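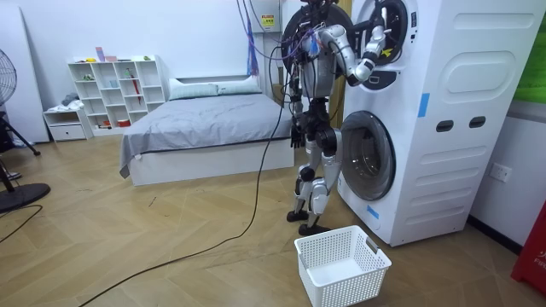
Mornwood Robotics Club: minutes of the Monday meeting

Started 6:30 p.m. Mihret Ayele in the chair, Josué Honorato taking notes (sorry for the spelling). Good turnout, and we ran out of chairs again!

1. Last meeting
Minutes approved. The missing hex keys were in the Rácz toolbox the whole time.

2. Laundry task
We are going with laundry for the Lustholm Student Challenge. Vote was unanimous once Theo's dishwasher idea was withdrawn. The task as written in the rules: open the washer, take out the load, put it in the basket, close the door. The team gets 7 minutes and one restart.

Mihret went through the arm code and everyone was pretty excited about how much shorter it has become. The reach routine went from 2127 lines to 276 after she pulled the old calibration stuff into its own file. Please pull the new branch before you touch anything, and if your laptop still has the December version, delete it.

3. Hands and grasping
Long discussion, the best one we've had this year. The drum is a hard place to work in. The steel is shiny and full of dimples, so the depth readings jump all over, and the thick rubber gasket is right where the fingers want to go. Josué would like the hand to come in from the side with the fingers already curled, then open past the rubber.

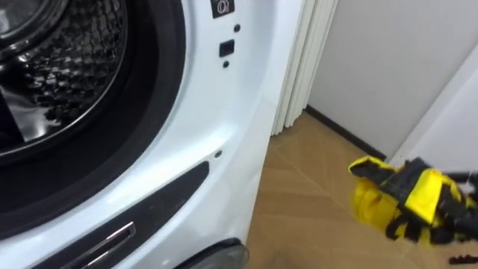
Mihret prefers going in open and slow. We agreed to try both, same towel, same starting pose, and write down every attempt including the bad ones. Dark socks are a separate problem and go on the list for next month. Lena has offered to bring a whole bag of them, which we gladly accept.

4. Money
Rerkton Tools has approved our request for $500! It goes to spare finger tendons first, then the entry fee, then snacks if anything is left. Thank-you card is going around, sign it.

5. Jobs
Josué: side approach, plus a log sheet we can all use.
Mihret: open-hand approach, speed limits on the wrist.
Lena: socks, card.
Theo: read the Lustholm rules again and find out if the door may start ajar.

6. Any other business
T-shirts. Orange won over green by one vote and there will be no recount.

Closed 7:50 p.m. Next meeting same time, bring a towel.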